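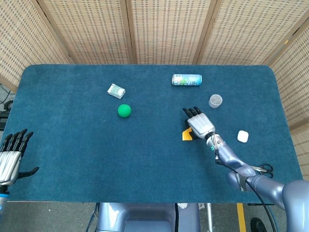 Chapter 7
Sorting and Grouping Everyday Objects

Most tables collect things. A drinks can, a pair of scissors, a small box and a ball may end up side by side although they have little to do with one another. Before they can be put away, someone has to decide which of them belong together. This chapter deals with that decision.

A group is a set of objects that share at least one property. The property may be shape, colour, material or use. A can and a round container with a lid go together if we sort by shape or by the fact that both hold something. Sort by use at a desk, and the scissors may join the pencils while the can goes elsewhere. The objects have stayed the same. Only the rule has changed.

In section 7.1 we look at rules with one property. Section 7.2 takes two properties at once, such as "small and white", and shows how to record the result in a table. Section 7.3 is about objects that fit no group, or fit several.

The longer case study at the end comes from the lost property room at Skeltbridge, where Gladys Ndung'u and Fermín Bustos sorted 363 items one July. They began with 11 groups and found that 67 items could have gone into more than one. Their notes are printed on page 11 of the workbook.

Before you start

Put seven small objects on a table. Write down one rule that splits them into two groups. Swap tables with a partner, but keep your rule hidden, and try to work out theirs from the groups alone.

Words to learn: property, group, rule, overlap, remainder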